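Snack Shelf Season

By Shagufta Naqvi

I used to keep our snacks in a drawer. One drawer, three kids, and a lid of crumbs over everything by January. I'd find an open sleeve of crackers under the foil and a granola bar flattened to the thickness of a bookmark (whoever sat on it has never come forward!).

What changed my mind was a morning in Neltier, where I'd gone to look at how people set up open pantry shelving. I have read more than 200 posts on pantry makeovers and most of them want you to pour everything into clear jars. I love a jar, I do, but my kids want the box. They know the box. Take a cereal out of its box and at my house it will sit there until it's dust.

So I was very happy to see things left in their own packaging, standing up, faces out, granola pouches at one end and boxes beside them. It's a plain metal unit with a light wooden board on top, and the colors do all the decorating. I'd put that lime green in any kitchen.
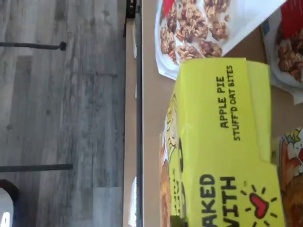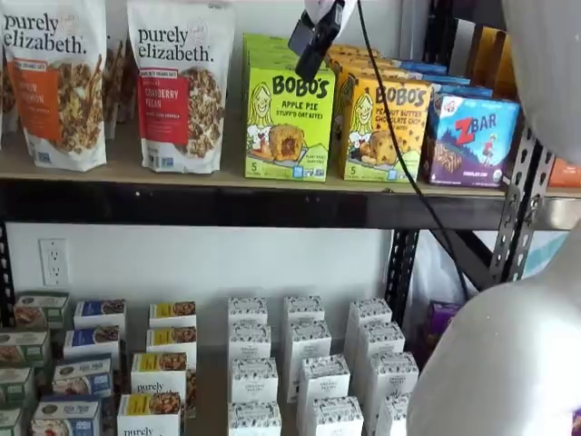
Apple pie oat bites on the tabletop, and on the shelf next to the peanut butter chocolate chip.

I copied the idea the same weekend. Pouches go on the left, because mine slump if they don't have a box to lean on. Boxes with the same shape go one behind the other, so you pull from the front and the next one is right there. Bars go at the far end, where my youngest can reach them from the step stool, which I may come to regret.

The part I'd skipped for years was the table. Put every last thing out on it first, flat, before any of it goes near a shelf. I ended up with 20 boxes, two of them empty, and a bag of cranberry granola I'd bought twice and forgotten twice.

My shelf came secondhand from a neighbor on Abbasi Street and it wobbles a little on our kitchen floor. A folded piece of cardboard under one foot took care of it. The old drawer has dish towels in it now, and I'm still shaking out crumbs.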